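Tronora prototype, notebook, September
Build 163, handheld target

Picked up from the frame pacing problem left open at build 160-something. Symptom as before: the builder mode holds its rate in an empty plot, then stutters once the player has placed a few rooms and walks through a doorway. Desktop target is fine. Handheld is not.

1. Reproduce

Used the save from the Flarcombe level, night version, all lamps lit. Walked the same loop each run: gate, well, long hall, back door, gate. The stutter shows on the hall doorway every time and on the back door most times. Turning off lamps has no effect, so the light pass is cleared for now. Turning off block collision removes it completely. 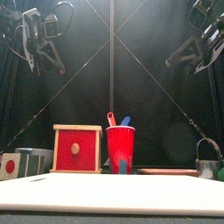

2. Where the time goes

Profiler puts it in the chunk merge. When the player crosses a chunk border, the merge rebuilds collision for the new chunk and for every neighbor that has a changed flag. The flag is set on placement and should be cleared after the first rebuild. It is not cleared if the chunk was loaded from a save. Every border crossing therefore rebuilds the full set again.

Desktop does the same wasted work and hides it. Checked with a counter in the merge call - same number of rebuilds on both targets.

3. Fix

Clear the flag at the end of load, after the first merge. One line, plus a guard so that a chunk edited during load keeps its flag. Tested with a save of 1000 placed blocks. Doorway stutter gone in the hall. The back door still drops one frame now and then. That one looks like the door animation asking for its sound on the main thread, separate ticket.

Also tried Satish Bajpai's suggestion to spread the rebuild over 2 frames. It works, but the player can stand inside a freshly loaded wall for one frame and gets pushed out sideways. Reverted. Branch kept under the name merge-split in case we need it for larger plots.

4. Block limit

The limit per plot is set at 190 chunks in the config and nowhere else, but the menu text has its own copy of the number. Changed the menu to read the config. Lorenz Strebel had asked whether the limit could go up on desktop only. Technically yes. Saves would then stop being portable between the two versions, and cross-save is in the feature list, so I left it.

5. Companion behavior

While testing, the slime companion (Oláh in the current naming sheet, Oritz in the old one) refused to follow through the hall doorway when the door was placed after the companion was spawned. Path grid is not refreshed for followers already active. Calling refresh on placement fixes it and costs next to nothing on either target. Checked in with the flag fix.

Naming sheet still needs cleaning up. Both names appear in the dialog files, and the quest script looks for the old one.

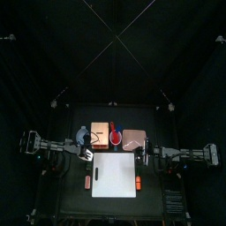 Aurelia Prantl: the quest script has to keep Oritz until the old saves are converted, otherwise the second chapter never starts. I can write the converter, but please don't rename anything in dialog before that.

Agreed, dialog files left alone. Converter goes ahead of the rename on the list.

Open:
Back door sound request, move off main thread
Save converter (Aurelia)
Repeat the Flarcombe loop on the day version
Ask Beat Imhof which save format the next test build should ship with
Remove rebuild counter before merge to main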